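Please let me read your planner

I've spent eight months at Rendcombe working on the part of the stack that decides what to do next, and I have a confession. Most of that time went on the bit that tells me why it decided what it did. The planner itself I could rewrite in a fortnight (I have, twice). The log viewer I'd run back into a burning building for.

So when people ask whether we should swap our whole task layer for one big learned policy, I don't get cross about it. I get nervous. We use Wirnov for the learned side and I like it a lot! It picks things up in ways I'd never have thought to write down. But when it stops halfway through a job and just hovers, what do I look at? A wall of numbers, mostly. With the old tree of steps I can put my finger on a line and say it's stuck there, waiting for a door to be open when the door is already open.

Fridges are where I changed my mind about where the line should go. Putting fruit away sounds like one job, and on our whiteboard it was one box. Then you try writing the conditions. Is the door open far enough? Is there room on the shelf next to whatever's already in there? Which hand is free? I had a state machine for this that grew past anything I could hold in my head, and a person just does it, what looks like an orange in one hand and the other hand spare, without stopping to ask any of it.
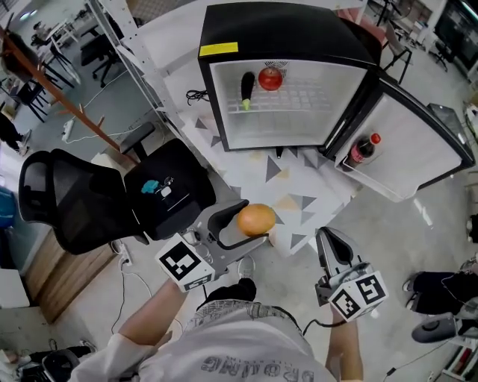
What I'd keep by hand

My rule now is that anything with contact in it goes to the learned policy. Closing on a round thing, easing it past an aubergine, letting go. I'm rubbish at writing that and I've stopped pretending otherwise. Anything I might have to explain to somebody the next morning stays in plain code, with names a tired person can read. Is the door open, is the hand full, are we finished, should we give up.

That gives me 3 conditions before a reach and a timeout after it, and I can test every one of them at my desk with a cup of tea.

The same goes for tracking. Those square markers on the grippers are lovely to work with, and I'd still want the code to shout when it loses one. Ours used to carry on with the last good pose, quietly, and the replay looked perfectly smooth. It was wrong, but very smooth. I now colour those stretches red in the viewer and I trust the whole thing more for having some red in it.

A friend at Miscombe thinks I'm being sentimental — give it 3,000 more demonstrations, she says, and your little tree is a museum piece. Maybe so. I'd still like a museum piece I can set a breakpoint in.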